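4.2 Household routines and hot water use

The school sessions on saving energy were held in September at two elementary schools, one in Badivley and one in Nomell. Pupils in both schools took home a checklist with 10 items and were asked to go through it with an adult. Six of the items dealt with lighting and chargers. The others dealt with the bathroom and the laundry, and these are the subject of this section.

Towel reuse was the item families marked most often. Many parents wrote that towels had been going into the wash after a single use, and that hanging them up between uses was an easy change to make (Figure 2).

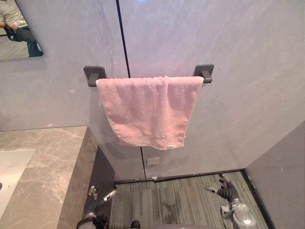 Figure 2. Pink towel folded over a wall-mounted bar.

Families in Nomell marked the towel item more often than families in Badivley. We do not have a firm explanation. The Nomell teachers spent part of a second lesson on laundry, and this may have played a role. Dryer use was not recorded separately, so the returned checklists cannot tell us how much electricity was saved.

Shorter showers were marked less often. Several parents noted that older children in the home had not attended the sessions and did not want to be timed.
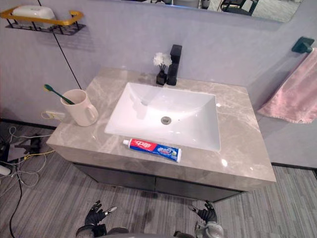

Turning off the tap while brushing teeth was marked by most families with children in the lower grades. Amegashie and Dolberg report a similar age pattern for light switches, with younger pupils more willing to remind others at home. Our comment fields point the same way. One parent wrote that the reminders went on for weeks after the checklist had been handed in. Water heater settings were rarely changed, and renters often left that item blank.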